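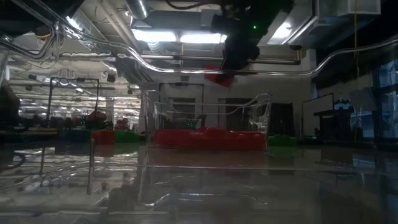 Sena Kpodo wrote in after the last newsletter to ask whether the number talk workshop would run again, since the Wednesday session filled before she could get her name down. She also wanted to know if it would suit someone who teaches four-year-olds and has never led a math activity with more than three children at a time.

Yes to both. Counting Out Loud is back on the spring list, and it was written with small groups in mind. There is a second date this time, in June, in the downstairs room at Purkoswood. Both sessions cover the same material, so please sign up for only one.

For those who missed it, the workshop is about getting children to talk while they count. Most of us were taught to ask "How many?" and wait for a number. The trouble is that a child can recite the right number and still have no idea that the last word they said stands for the whole group. You find this out when you ask the same question again and they start over from one. The workshop gives you other things to ask. "How do you know?" is the main one. "What if I hide one?" is another. We practice them on each other first, which is a little awkward for ten minutes and then gets easier.

The second half is on routines. Snack, lining up, cleanup and coats all have math in them already, and none of them needs a lesson plan. Teachers at the fall session worked out a way of doing attendance where the children figure out who is missing by looking at the names left over on the board. It takes longer than calling the roll. Several classrooms have kept it going anyway, and one has handed the job over to the children completely.

We will also spend time on what to write down. You do not need a record of every child every day. Pick two children a week, listen to them during one ordinary activity, and write a sentence or two in their own words. "Five is more because it goes past" tells a parent more at conference time than a row of check marks does. Bring a notebook you don't mind filling.

A few practical points.

The fee is 40 dollars for the session, which includes the handout packet. If you come with a co-teacher from the same center, the second person pays 15. Programs paying by purchase order should send it ahead of the session and put the names of the people attending on it. We had several arrive last time with no names at all and it took a while to sort out.

Doors open at 8:30 in the morning and we start at 9:00. Purkoswood has its own lot but the morning story group uses it too, so street parking may be the better bet. The street entrance has steps. If you need the ramp, it is on the parking lot side, and the door there is unlocked from 8:30.

Lunch is not provided. There is a refrigerator.

The session counts toward your yearly training hours in most programs, but check with your director before you register. Certificates are handed out at the end and we can't give one to anybody who leaves before the closing activity. If you know you have to be out early, the June date may work better for you.

Spring also brings back the Probert lending shelf, which was packed away while the office was painted. It now holds 300 titles, mostly picture books with a counting, shape or measuring thread, along with a smaller group of books for teachers. The loan period is one month. Family packs from the Doretti series are on the bottom shelf and can go home with parents if you sign for them. Please look through the pack before you return it. The dice go missing more than anything else, and we would like to know before the next family does.

If you have requested a title and not heard back, ask again. The request slips were in a box that moved twice.

One more thing for the kindergarten teachers. The Drasum unit on big numbers is ready to borrow. It starts with children bringing in the biggest number they can find at home, and it is a good one for families. Last year's wall had a cereal box weight, a great-grandmother's house number and 1776 copied off a souvenir mug - the boy who brought it wanted to know if anybody had ever counted that far. His class spent most of a week on the question. The teacher notes explain how to keep it going without turning it into a place value lesson.

To register for either session, or to reserve the unit, stop by the office or leave a message with your name, your center and the age group you teach.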